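Subject: Re: [old-workings] Anyone been up to the Nilteck village lately?

Vinzenz Plattner wrote on 3 August 2023:

> Hello all,
>
> We're thinking of taking the long way home through Troteo this summer and my wife has her eye on the deserted quarry village above it, the one the Nilteck company built. The only write-up I can find is years old and says you can drive to the top. Is that still so? And is there enough left standing to make it worth the climb if not? She likes houses, I like machinery, and we have a dog who likes neither but comes anyway.
>
> Also, does anybody know what became of the company shop? My old guidebook gives it half a page and then never mentions it again.
>
> Thanks,
> Vinzenz

Hello Vinzenz, and hello everyone else (I know I've been quiet, the move took far more out of us than I'd planned!)

You've picked a good moment to ask as we were up there in July, Aurelia and I, with her brother-in-law in the back complaining about his knees. So this is all fresh, but do bear in mind that we only had the one day and I spent a good part of it looking for my hat.

First, the road. No, you can't drive to the top any more. There's a barrier at the second bend past the chapel and a patch of gravel where you can leave the car, which was nearly full when we got there mid-morning. From the barrier it's the old cart track all the way, not steep except for one nasty bit near the spoil heaps where the rain has taken the surface off. We took an hour and a quarter with stops. Your dog will be fine, but there is no water between the car park and the trough at the top, so carry some.

Now, is it worth it? I'd say yes, and more for your wife than for you, sorry. The houses are lovely. There are two terraces facing each other across a sort of green, built in the local stone with slate lintels, and the upper terrace still has most of its roofs. The board at the bottom says that up to 310 people lived in the village when the quarry was busy, and you do wonder where they all slept. Several of the houses still have their bread ovens. In the end one you can make out blue paint in the alcove by the chimney, very faded, and Aurelia stood in there for ages working out how they'd have fitted a bed in.

The school is roofless but you can walk in. Don't go up the steps at the back of it, the top two are loose and there's a proper drop behind. 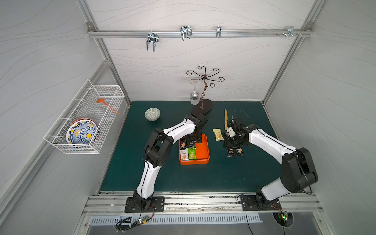
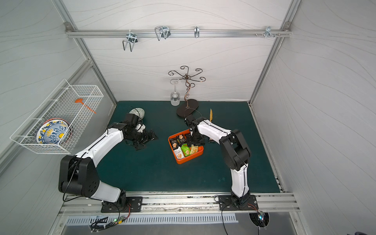 As for machinery, there isn't an awful lot. The winding house is standing but locked, and through the window all I could see was the drum and a great many pigeons. The incline below it is the best thing on that side. It's 226 metres from top to bottom according to the same board, dead straight, and you can still see the grooves the cable wore in the stone at the crest. The bottom third is brambles. Of the rails themselves I found one short length being used as a gatepost! Konrad Schnyder wrote to this list a while back saying there was a wagon in the trees to the left of the incline, and I looked quite hard for it and didn't find it. Konrad, if you're reading, was it left going up or left coming down? That might explain a lot.

The company shop I can help with, or rather Kofi Kwofie can, as he put me right on it before we went. I'd always believed it burned down. Kofi has been through the parish papers in Troteo and he says it was taken apart and carted down to the valley after the quarry shut, and the stone went into the bakery at Pakel. You can see it if you know to look, as the two big corner stones either side of the bakery door have iron hooks let into them, and they make no sense at all on a bakery. In the village itself there's only the floor left, a flat rectangle with thistles coming through, between the school and the trough. We ate our sandwiches on it without knowing, and only worked it out from Kofi's sketch afterwards.

He also told me that the families were given a month's notice to leave and that the last of them held on for two more winters, a widow called Leitner and her sons, keeping goats in the school. I don't know how much of that is in the papers and how much is what people in Troteo like to say. Kofi, correct me if I've mangled it.

A few practical bits. The little museum in Troteo is open in the afternoons only. It's two rooms over the post office and it has 158 glass negatives from the quarry, of which they show a dozen or so at a time. Ask for the one of the wedding, it's wonderful, the whole village squashed on to the incline in their best hats. They had postcards of it but were out when we called in. The café on the square does a decent lunch, and there's a tap round the side where you can fill bottles.

If you want the upper terrace without other people in your pictures, go late. By four o'clock we had the place to ourselves, and the light comes right along the fronts of the houses. It does get cold quickly once the sun is behind the ridge though, even in July, and I was glad of a jumper.

One thing I'd do differently is come down by the other path, through the larches to Pakel. It's signposted from the trough. Konrad Aebischer swears it's easier on the legs, and you'd come out right by the bakery and could look at the hooks for yourself. You'd need someone to fetch the car, mind you, or there's a bus back to Troteo at ten to six that we saw go past but didn't catch.

Let us know if you go, and if your wife works out the bed in the alcove Aurelia would very much like to hear. I never did find the hat. It's a brown one with a green band, if anyone's up there.

All the best to you both,
Martin

--
You are receiving this because you subscribe to old-workings. Contact the list owner | Archive | © old-workings list members | Back to top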